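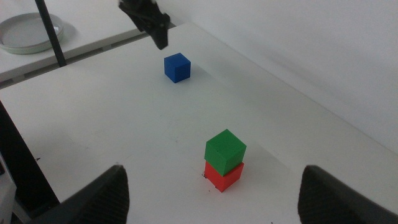 **Tullio Lo Presti** wrote:

Sorry, but I still think dice towers are a waste of shelf space. Roll them in the box lid like we all did growing up!

---

**marrowfat_pete** wrote:

Back to the actual question for a minute — has anyone else got Trivedmont to the table with the harbour expansion yet? We played it last night and finished well past midnight, and I'd have set it up again straight away if the others hadn't wanted their beds. The new market row is brilliant. You can finally sell timber without wrecking your own turn, and the winter round bites properly now. Final scores were 154 to 2000-and-something coins in the bank, if you're the sort who counts the bank (my brother is).

---

**Sorrel** wrote:

> The new market row is brilliant

It's the one bit I'd take out. With 2 players it clogs up by the third round and you both sit there looking at the same four tiles. With four it's lovely, granted.

---

**marrowfat_pete** wrote:

We had three, so maybe we hit the sweet spot. Did you use the Karaca variant? Page 11, the little grey box. You bin the leftmost tile whenever someone passes. Made all the difference for us and I'd never go back.

---

**Sorrel** wrote:

Missed that completely. Will try it. My rulebook is the first printing though and I'm fairly sure page 11 is all ferry rules.

---

**Tullio Lo Presti** wrote:

First printing has it on the back cover, under the credits. Daft place for it.

I'd still rather play Ametti. Same weight, half the bits, and you can teach it to your mum over a cup of tea. Trivedmont has 316 pieces before you even open the expansion, and I spend longer bagging them up than playing.

---

**hob_and_kettle** wrote:

Ametti is good but it's solved, Tullio! Whoever grabs the mill wins. I've played it up to twice a week since November and I have seen the mill lose once, to a nine-year-old who blocked the river out of spite. Wonderful game, that one.

For the bagging problem: get a fishing tackle box, the shallow kind with the movable walls. Coins down one side, goods down the other, and you lift the whole thing out. Setup is five minutes now.

---

**Tullio Lo Presti** wrote:

The mill does not always win. You're all letting people have it too cheaply. Bid it up to six and watch them starve.

---

**Sorrel** wrote:

Six?! I'd never eat again.

Anyone tried Flullance, while we're here? Saw it in the shop and the map is gorgeous — all those little islands — but the box says three hours.

---

**hob_and_kettle** wrote:

Three hours if you know it. Worth every minute though, the trading is so noisy. Bring sandwiches.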